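A visit to the open Saturday at Grernlow workshop, Gerby

Posted in: Visits

I had wanted to go to the Grernlow workshop in Gerby since January, when Thilini Saha told me that some members were building a pair of robot arms on the second floor. The open day in January was full before I found the page for signing up. The next one was on Sat 9 May, and this time I wrote to them early and got a place in the morning group.

From my home it is 40 minutes by train to Gerby and then a walk along the canal. The building was a dairy before. You can still see where the milk trucks came in, and the big door there is now the delivery door for wood and metal. Visitors should use the small green door on the side street and ring the bell with the paper sign. I rang the wrong bell first and spoke with a dentist.

We were a small group: two students, a retired couple who wanted to see the looms, a man with his daughter, and me. Nilmini Navaratnam received us. She has been a member from the beginning and she leads the tours when she is not teaching the Tuesday sewing course. The tour takes 90 minutes if people do not ask too much. Ours took longer.

The ground floor

Downstairs there is the wood shop, the metal shop and a small room for welding which we could only look into through the window. The wood shop is the oldest part and it is very well kept. Every tool has its outline painted on the wall, so you see at once what is missing. The table saw was bought second-hand from a school and has a brake which the members put in by themselves, with a long discussion before, as I understood from Nilmini's face.

The dust extraction was running during our visit and it was hard to hear. If you have hearing problems I recommend to ask your questions on the stairs.

In the metal shop a young man was turning a brass ring on the lathe and he let the girl in our group touch one that was finished. She asked if it was gold. He told her no, but she could keep it anyway.

The looms are in the back, facing the yard. I do not understand weaving, so I will not write much about them. The retired couple stayed there and joined us again at the coffee.

Membership costs 40 a month for a full member with a key, and there is a cheaper kind for evenings only. You must do an introduction for every machine before you may use it alone. I asked about insurance and got a clear answer, but it has to do with local rules and will not be useful for readers elsewhere.

Second floor: the arms

Upstairs it is quieter and there is carpet in the corridor. On the left is electronics, with soldering places along the windows, and on the right is the room of the robot people. They call their project Paron. The name was on a box of parts which they got in the beginning and they did not find a better one.

Janaka Uddin showed us the work. He is a mechanic for elevators in his daily job, and you notice it in how he speaks about cables and brakes. The other regular person is Chathurika Bhattacharjee, who writes most of the software. She sat at the laptop during our visit and answered when Janaka called something over his shoulder.

They have two arms, set up so that both can reach the same part of a wooden table. Between them they put ordinary objects. It was a lavender bowl, a tape measure, a block in a darker purple and a few small things more. The arms should learn to do simple jobs together, for example one holds and the other one takes out. Janaka said they tried with special test objects at first, but everything was then too easy and later nothing worked with a real thing from the kitchen. So now they bring things from home, or they take what is lying in the workshop.

Each arm ends in a gripper with two black fingers, and most of our questions were about these. I expected that the two fingers would look the same, like on pliers, but they do not. Janaka explained that the fingers have been changed many times. When a finger is too thick it pushes the object away before it can hold it, and when it is too thin it bends and the software believes that the gripper is closed more than it is. He has a drawer with the old ones and he opened it for us. I liked this drawer very much. On every finger he had written with a white pen what was wrong with it: "slips," "too short," "good but ugly," and on one only a question mark.

The bowl is more difficult than it seems. Two grippers must come into the same round space and not touch each other, and not push the bowl over the table. A person does this without thinking. For the arms there is a rule in the software that one has the right of way, and the other waits if they come too near. Chathurika said that for a few weeks both of them waited for each other, very polite, until somebody pressed the stop.

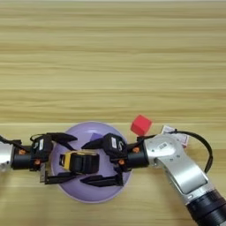
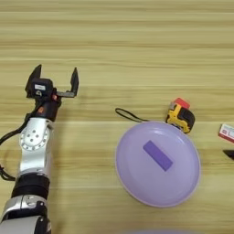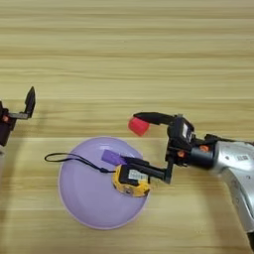
The student next to me wanted to know how the arms are taught. For most jobs, a member moves them through the job by hand control many times, slowly, and the positions are recorded. Then the software is trained on these recordings and tries alone. For one simple job they had made 427 recordings when we were there, and Chathurika thought that perhaps a third of them were not good enough to use. The early ones especially, when they were still learning how to steer, were full of hesitations, and the arm learned the hesitations too. She told us it would go toward an object, stop, go back a little, and go again, exactly like Janaka does it. He did not protest.

I asked what takes the most time, and I thought the answer would be the software. It was the cables. A cable must be long enough for every position the arm can take, and then in most positions it is too long and hangs in a loop which can catch on something. Janaka has tried clips, spiral tube and a spring from above. He is not content with any of them. In elevators, he told us, the cable hangs in a shaft and has only one direction to think about.

The second thing is light. The room has windows to the east, and in the morning the shadows of the arms move over the table while they work. The recordings from the afternoon look different than the ones from the morning, and the software notices this much more than we would. They now close the blinds and use lamps. They also thought about painting the table in one color, but then decided to leave the wood how it is, with its stripes. Chathurika wants the system to work on a normal table.

Safety was explained well. There is a line of tape on the floor and visitors stay behind it. There is one red stop button on the wall and one on a cable which the operator keeps near the hand. The member at the button does nothing else at that time, no phone and no coffee. The father in our group asked if an accident has happened. Janaka said that a cup was broken, and a thumb was pinched one time, his own, while he was changing a finger with the power on. After this the power rule was written in large letters and he was the one who had to write it.

About money they were open but did not want to have the exact sum on the internet, so I leave it out. The expensive parts are the arms themselves. They got them used through Barua, a small dealer who takes back equipment from firms that close, and they paid in parts over the year. The workshop gives the room and the electricity. Everything else comes from the members of the group, and from a flea market table they have twice a year.

I asked also the question that I think many people have, what it is for. Janaka's mother has weak hands and he began with the idea of something that opens jars for her. He is still far from this, he said, and his mother has bought an opener with a rubber band which works very well. Now he continues since he wants to see it done. Chathurika gave a shorter answer, that she likes it.

Coffee and the way home

After the tour there is coffee in the kitchen on the first floor, with cake from a member. You put money in a tin. I talked there with Thilini Debnath, who is in the electronics room and repairs radios, and she showed me the list where one can put the name for the introductions. The soldering one was full until summer, the laser cutter still had places. I wrote my name for the wood shop.

Some practical notes for people who want to go:

The second floor can be reached only by stairs. There is a freight lift but visitors may not use it. If stairs are a problem, write before, and they will bring something down to show you. They have done it with the radios, with the arms it is not possible.

Closed shoes are required on the ground floor. They have some to lend, mostly in large sizes.

You may take pictures, but ask before you photograph members at their work.

The group on the second floor meets on Thursday evenings. Guests can come if they announce themselves, and Janaka said he is especially looking for somebody who knows about springs. He asked every one of us. The retired man had worked with mattresses for nearly 40 years and they were still talking about it at the stairs when I went to catch my train.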